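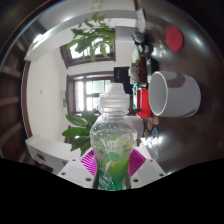 Must I already know how to program, a reader asked under our first notice, because I would like to join but I study geography and I have only ever written one small thing in a spreadsheet?

No, you need not. We were glad to receive this question, and we have rewritten the call so that the answer is easier to find.

Call for participants: Astent student project, autumn term

Astent is a student project of the robotics club at Zultbridge College. We teach a robot arm to do small table tasks: to take a bottle and put it upright in another place, to set down a mug, to clear small things into a tray. The arm learns from recordings which people make with a hand-held gripper. You hold the gripper, you do the task with it, and the camera on the gripper records what you do. Afterwards the recordings are checked, labelled and used for training on the club computer.

At the end of the term we go to the student table-task competition in Dostthorpe. Last year we went there with too few recordings, and the arm could manage the mug but was very unsure with bottles. For this reason bottles have the first place in our plan. We wish to have 900 good recordings before the competition, and we can only reach this number if more hands take part. It is also useful that the hands are different, for each person approaches a bottle in a slightly different way and the arm should see this.

Whom we are looking for

We have 20 places. You can be a student of any subject and in any year. Part-time students are welcome, also those from the evening courses. You should be able to follow a written instruction with patience and say it openly when a recording went wrong. A bad recording that was reported does no harm to us, but a bad one in the training set costs us an evening.

If you can program, please mention it. Two or three people are needed for the software side, which we call Cha. Cha sorts the recordings, finds those where the gripper lost the object, and prepares the rest for training. It is written in Python and it is not very tidy at the moment.

What you will do

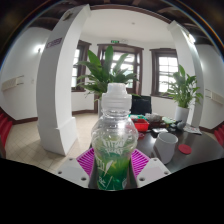

A recording session takes 30 minutes. At the start you receive a task card, for example "grip the bottle below the neck, lift, turn a little, set down". You repeat the task, and between the repetitions you move the other objects on the table to new positions. Please do not make the table too neat. The arm has to find its object among cups, papers and all the things which lie on a normal table.

After a session you look through your own recordings and mark each one as good, doubtful or bad. The doubtful ones are discussed by the group. In our experience people learn most in these discussions, and they are sometimes rather loud.

The gripper is not heavy, but the wrist becomes tired if you are not used to it. Please take a pause when you need one. Left-handed members can use it without any change.

What we ask and what we offer

We ask for one session each week until the competition, and for your presence at the introduction evening. If you have an exam week, tell us before and we will exchange your session with another member.

We cannot pay for the work. Members receive a written confirmation of their participation, and this is accepted by several departments as practical experience (please ask in your own department first). The club pays the bus to Dostthorpe and the entrance fee for all members. The number 68 bus stops in front of the competition hall, so those who prefer to travel alone can also do this.

How to apply

Write a short letter to the Astent post box in the student office, or use the form on the club page. Tell us what you study, which evenings are free for you, and why the project interests you. Half a page is enough. A curriculum vitae is not necessary.

The last day for applications is 2025-09-05. You will have an answer from us in September, before the introduction evening, also in the case that we have no place for you. Those without a place can stay on a waiting list if they wish it.

Questions can be left under this notice, in English or in any other language that you think one of us may read.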